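Érica Sampaio hangs kitchen cabinets for a living, and most of her calls are not for new kitchens. They come from people in Toledo who want to keep the cabinets they have.

"The boxes are usually fine," she says. "People look at a door that won't close and think the whole thing is finished. It's two screws. You buy a screwdriver and you save yourself a new kitchen."

Sampaio started at 20, sweeping up in a shop that built store counters. She learned doors from Keith Bunting, who ran the back bench and did not talk much. He made her hang the same door over and over until the gap was even from top to bottom.

"I hated it. I thought he was punishing me," she says. "Then he let me go out on jobs by myself and I saw what other people's gaps looked like."

She has been on her own for 21 years. She now works with one partner, Lucimara Miranda, who handles estimates and does most of the painting. They don't advertise.
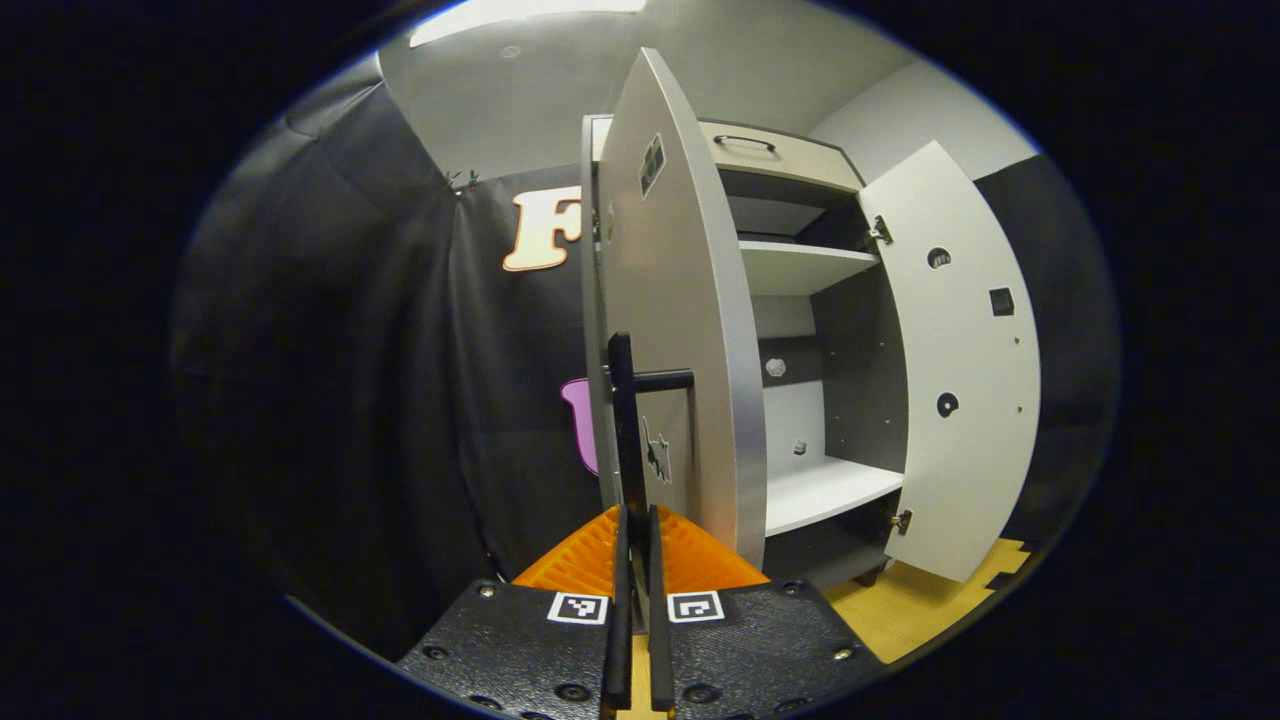 The most common problem, Sampaio says, is overtightening. A door sags, the owner gives every screw a hard turn, and the holes strip. After that the screw has nothing to bite into and the door sags more.

Her repair is an old one. She drills out the hole, glues in a short piece of dowel, lets it dry overnight and drills a new pilot hole. She charges for a second visit because of the drying time, and some customers object.

"They ask if I can do it all in one day. I can, and then I'll be back in July doing it again," she says. "Glue takes as long as it takes."

She is less strict about hardware. She has no loyalty to one maker, and she has put hinges from a discount bin into good cabinets without complaints. What she does ask is that customers hold on to any spare screws. Cabinet screws look alike in a jar, and one that is a little too long will come through the face of a door.

Miranda says the harder conversations are about color. Customers bring in a paint chip and hold it up in the store, where the light is nothing like their kitchen. She paints a scrap board and leaves it with them for a few days.

"White is the worst," Miranda says. "Everybody thinks white is easy. Then it goes up next to the old white of the wall and they call me."

The two of them also disagree, mostly about handles. Sampaio likes a plain bar, easy to grab with a wet hand. Miranda prefers knobs and says bars catch on sweater sleeves and pockets. Their own shop has both.
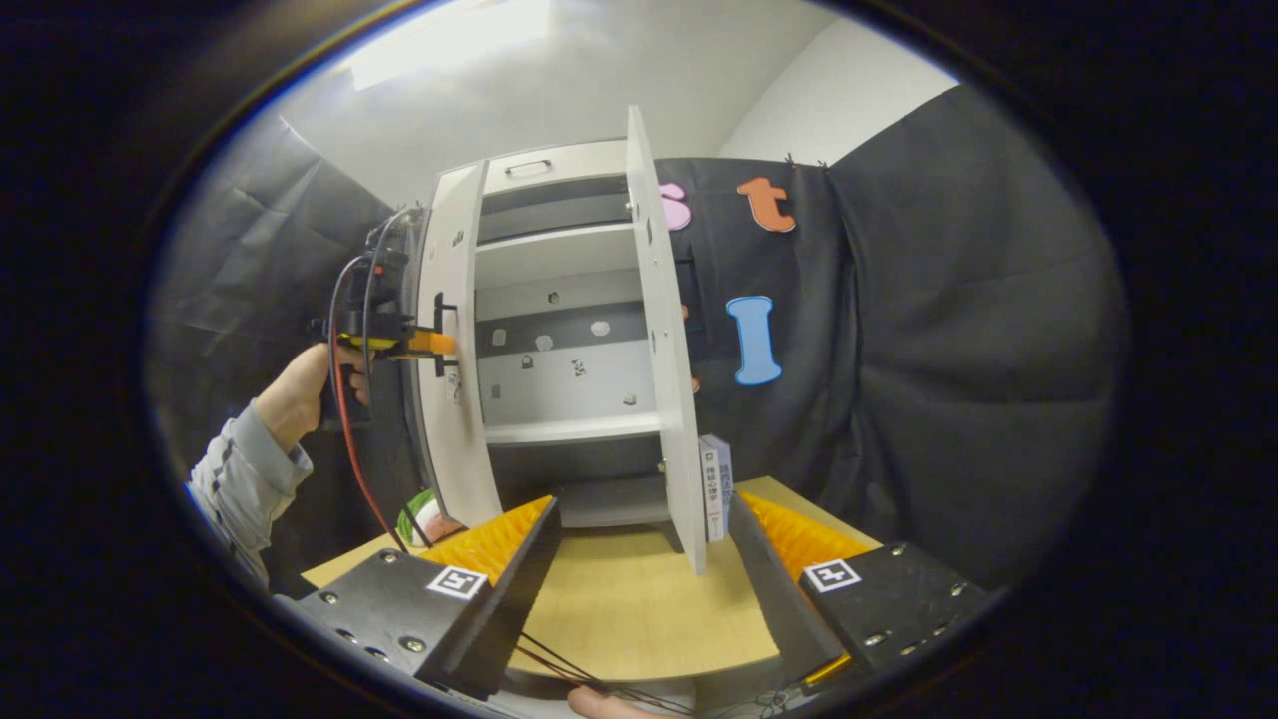
White cabinet with both doors open.

One of their longer jobs was for Dalva Pimentel, who had 36 doors in a house her parents built. She wanted every one kept, including a pantry door that had been cut down twice to clear new flooring. Sampaio rehung them in stages so the kitchen could stay in use.

"I told her the pantry door was not worth the money," Sampaio says. "She said her father made it. So we fixed the door."

Asked what she would tell someone who wants to try this at home, she says to start with the door that bothers them least, take a picture of the hinge before touching it, and turn each screw a quarter turn at a time. If the door gets worse, turn it back.

She has no plans to take on an apprentice this year. Her shop is booked through the winter, and Miranda's list of paint jobs is longer than hers.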